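# Write the failure rule down first

Most arguments I have had over robot test results come down to one thing: the people running the test decided what counted as a failure after they had seen the runs. I think this should be treated as bad practice, in simulation as much as on a real bench.

Take a figure like 63 per cent success over 900 simulated runs. It sounds solid. Then you ask whether a bottle that was picked up and dropped a second later is in the 63, and you get two answers from two people in the same team.

The Hemarow guide, which we follow at Fosico, asks for a one-page sheet before any run starts. It covers the task in one sentence, the time limit, the objects and their start positions, and what ends a run. Any change after that means a new sheet and a new count. People complain that this is slow. It took us 2 hours for the last kitchen set, and that set went on to 2,821 runs.

My one quarrel with the guide is that it says nothing on near misses. A gripper that stops just short of the object and a gripper that knocks it off the counter are both plain failures on the sheet. In a real kitchen they are very different things - one wastes time, the other breaks glass.

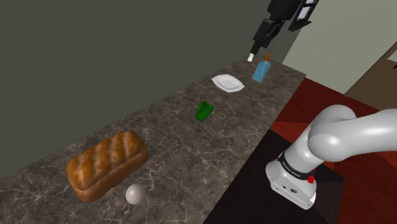
*Simulated counter task: the gripper is close to the blue bottle but not touching it.*

I would add a third column for contact with anything other than the target. Bridach already does this in its own reports, and they are easier to trust for it.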